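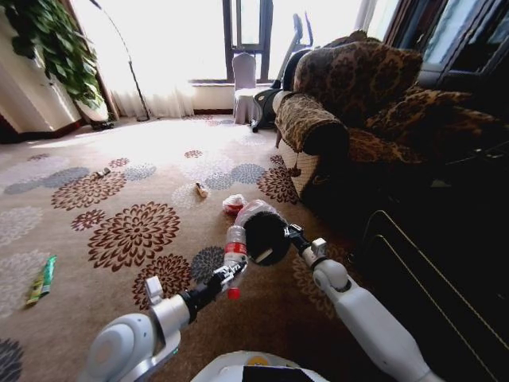
Radoslava reckons we should be taking the caps off before anything goes in the bag, and she has been saying so since Tuesday morning, when she found the first lot had gone down to the yard with them on. Red caps are a different plastic from the clear bottle, she says, and the people at Viltmont who take our bottles want them apart. I rang them after lunch. She's right, more or less: they'll accept caps on, but they pay us the lower rate for it. So caps off from now on, and a jar for them on the windowsill.

Tuesday, 3.40 pm. Carpet room, second go.

Really pleased with how this is shaping up! The litter sort was meant to be a filler job while we waited for the shelving from Ostden, and it has become the bit of the week I look forward to. Floor litter is so much more interesting than the desk stuff. A bottle is easy, you see it from the door. It's the wrappers that get you. Clear ones with a bit of red on them vanish against the beige as soon as the sun comes in, and near the window the carpet goes so pale that I walked past one twice (and then trod on it, which is how I found it).

The long folded ones, green at one end and a sort of mustardy olive at the other, are a pleasure by comparison. They show up against anything.

Small scraps are still our weak point. Tan and white bits, crumpled ends, anything you could lose behind a thumb. They settle by the brown flowers in the pattern and the eye just slides over them. Iker's trick is to get down low and look along the pile towards the light, so the scraps stand up and throw a shadow. Tried it, works a treat, knees less happy.

Running weight for the month is 1,631 g, of which 804 g is bottles. I had expected bottles to be far more than that. The rest is film and wrappers, with a little paper. Cayetano wants to know how much of the film is clean enough to go to Viltmont as well, and I don't have an answer yet. Will put a handful aside tomorrow and ask.

Bin notes. The round black one is staying. I know Delphine prefers the square one from the corridor, but the round one tips over to any side you like and you can sweep straight into it. The thin pinkish bags are fine for this sort of load. Fold plenty over the rim or they slide in as soon as something heavier lands. Pack of 100 in the cupboard under the sink, opened last week, 76 left.

Order for litter, as agreed with Reinaldo: bottles, long wrappers, crumpled film, scraps. Hoover last, and only when the scraps are up, as the hose blocked on a sweet paper in June and I spent a whole tea break with a bent coat hanger.

To do
Label the cap jar
Ask Viltmont about film
Try Iker's low look again after four, when the sun is off the carpet
Find out if the labels need to come off too (Radoslava thinks yes)
Chase Ostden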